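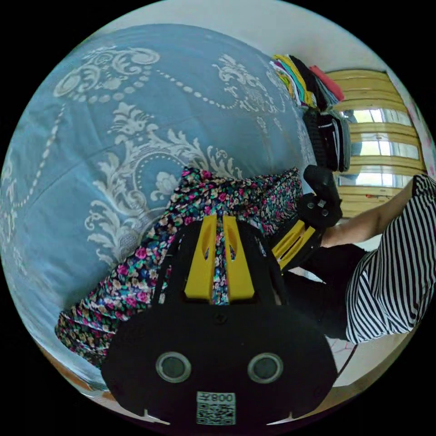 Wedge fingers or flat pads for thin cloth on a hand-held gripper?

Posted in Grippers and End Tools, 18 July 2019

I'm comparing two finger sets on a pair of hand-held grippers, one per hand. The task is folding clothes on a bed. Set A is the tapered wedge with a slot through the middle. Set B is a flat pad from Prondetow, same length, no slot.

Results so far, 80 folds per set, same garments in the same order: the wedge picks up a single edge more often, but on printed lightweight fabric it tends to take the bedspread along with the garment. The pad leaves the bedspread alone and misses the gathered edges. Closing force is the same for both sets. Is there a finger shape that does both, or should I change the approach angle?

stenner_rig

derese_bench
Change the angle before you change the finger. A wedge coming straight down pushes the garment into whatever is soft underneath, and then both layers rise between the tips. Come in low, with the finger side close to the surface, and close slowly over the last part of the travel. We ran 422 picks on a mattress with slotted wedges at Urnthorpe. Double picks were mostly a matter of wrist tilt. Finger material came second.

Also check that both tools close to the same gap. If one is tighter, your left and right numbers can't be pooled. Log them separately.

For gathered edges, grab a hand's width in from the ruffle and pull it flat with the other gripper first.

mk607
pads are better, had wedges for a year and they wore out at the tips

loop_and_tray
Wear is a fair point, but it is a separate test. Two things I would add.

Repeat a short run on a hard table. If the double picks stop, the bed is your variable and the finger comparison needs redoing with a fixed backing.

Second, look at the wrist camera video at the moment of contact. With a fisheye lens the tips look closer to the cloth than they are near the middle of the view, and operators press deeper to compensate. The Stenevham calibration sheet works for this if you print it at full size.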